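Dobre Petition

November
By Smaranda Olteanu
Print this article | E-mail this article

The Dobre Petition was a written demand for equal pay presented by women employed in the municipal offices of Borport. It takes its name from the Dobre Building, where most of the signers worked as records clerks, switchboard operators and billing staff. The petition carried 628 signatures and is usually treated as the start of the comparable pay movement in the Borport district.

Background

City jobs in Borport were sorted into 37 pay grades. Each grade was tied to a job title, and titles were set by department heads without a common standard. Records clerks, nearly all of them women, were placed two grades below stockroom clerks, nearly all of them men. Both jobs required a high school diploma and the same typing and filing test. Married women could also be moved to temporary status, which ended their right to a pension and to yearly step raises.

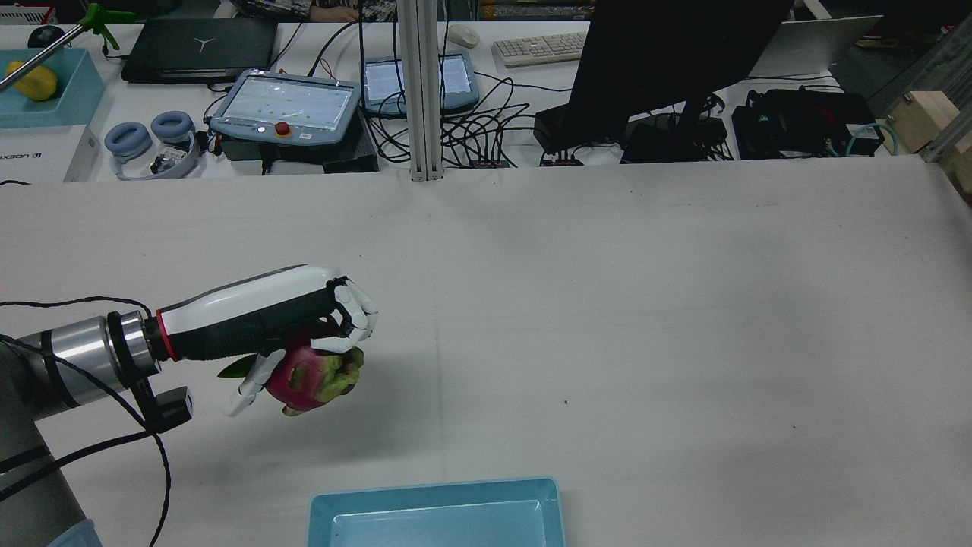
An earlier complaint, filed by switchboard operators in neighboring Kuvovthorpe, had been dismissed on the ground that no man held the same job and no comparison could be made. The authors of the Dobre Petition wrote their text with that ruling in mind. They compared jobs by training, duties and hours and left job titles out of the argument.

Contents

The petition made six demands. The first called for a single grading scale covering all city departments. The second and third dealt with back pay and the return of lost step raises. The fourth asked for an end to temporary status based on marriage. The fifth would have required open posting of vacancies, and the sixth asked that grading records be open to any employee on request.

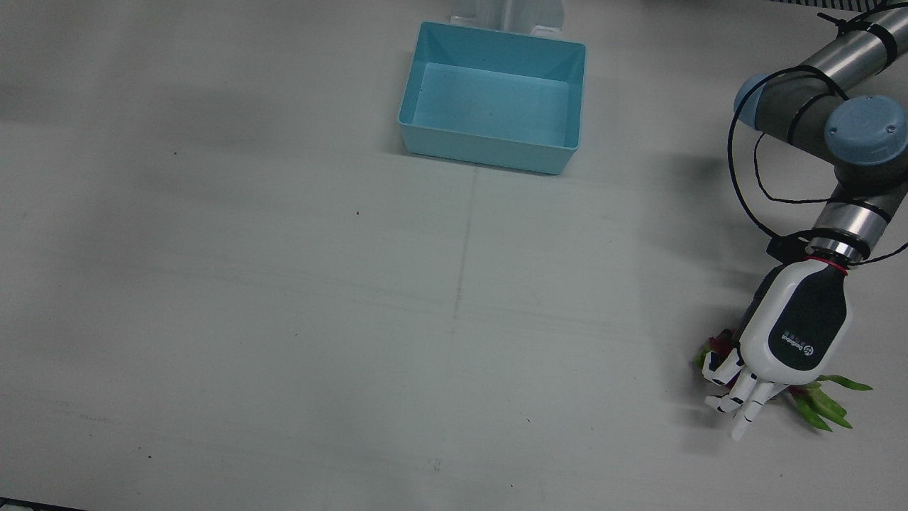 Light blue plastic bin on a pale tabletop.

A list of job pairs was attached as an appendix. It set out the duties of each job side by side, with the starting wage and the wage after seven years of service. Later campaigns copied this layout, and it is sometimes called the Dobre table.

Response

The city council accepted the demands on marriage status and job posting at its next regular session. It sent the remaining four to an outside examiner. The examiner's report found that the grading scale had no written basis but advised against back pay because of the cost. The council adopted the report in full.

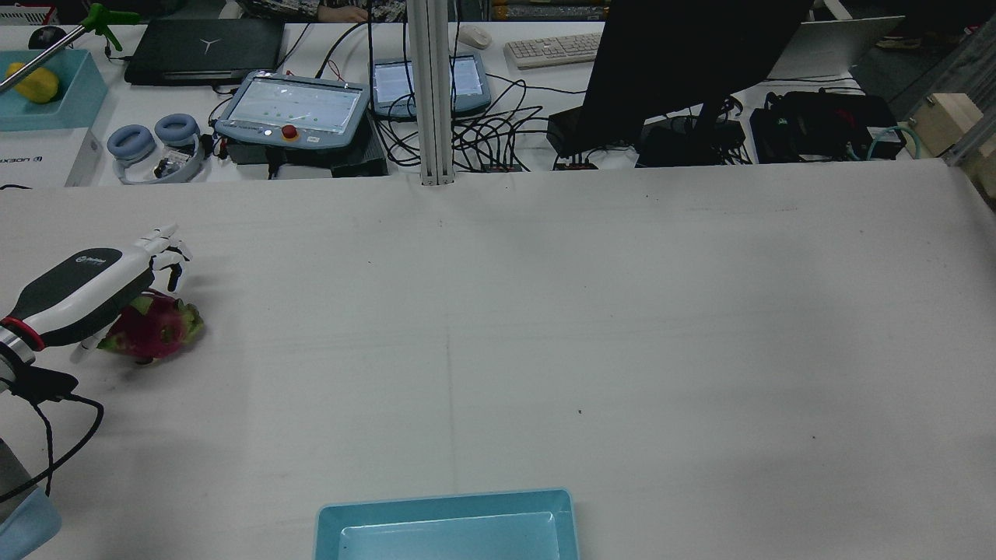

Smaranda Olteanu
Contributing Editor, Labor and Civil Rights

The signers appealed the back pay decision to the regional labor board at Stillonach. The board ruled that it could hear claims from individual employees but had no power over a group petition. Separate claims were then filed, and most were settled before a hearing. The terms were sealed, so the total amount paid is not known.
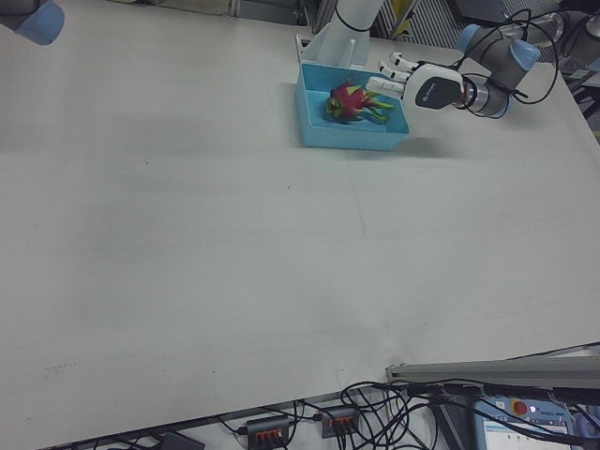
Later influence

A common grading scale took effect in Borport after the next contract was signed. Kuvovthorpe adopted a similar scale and reopened the switchboard case under it. Historians disagree on how much of the change should be credited to the petition. Some point to a shortage of office workers in the same period, which pushed wages up in private firms as well. The original signature sheets are held in the Borport city archive. The appendix survives only as a carbon copy.

See also: Comparable worth; Marriage bar; Pay grade

Print this article | E-mail this article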